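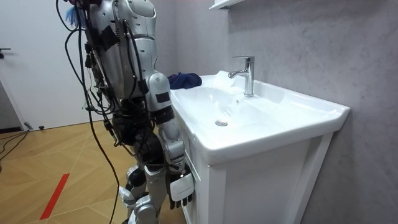 Tema 4. El agua dura y otras desgracias domésticas

La cal no ensucia: se instala. En Findolton, el agua deja costra en todo lo que toca, incluida la paciencia.

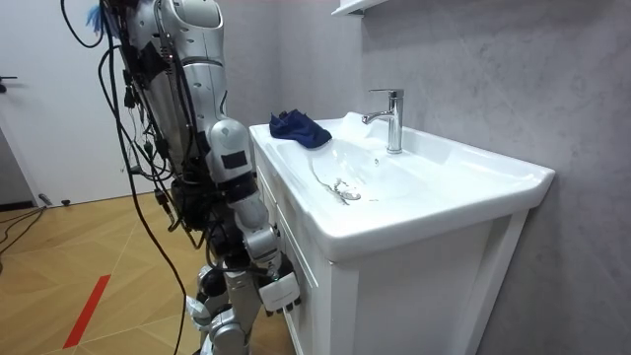

Fig. 1. Mueble de lavabo blanco.

El vinagre disuelve el carbonato. El mármol también es carbonato; saquen cuentas antes de frotar.

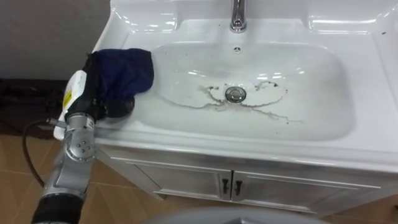
En Prurnport, objetó una alumna, se usa limón y huele mejor. Cierto, y cuesta el triple.

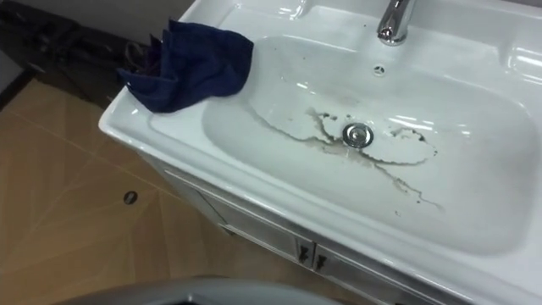 El ácido cítrico en polvo sale más barato. Para abril: ejercicios 2 y 3, con la reacción ajustada.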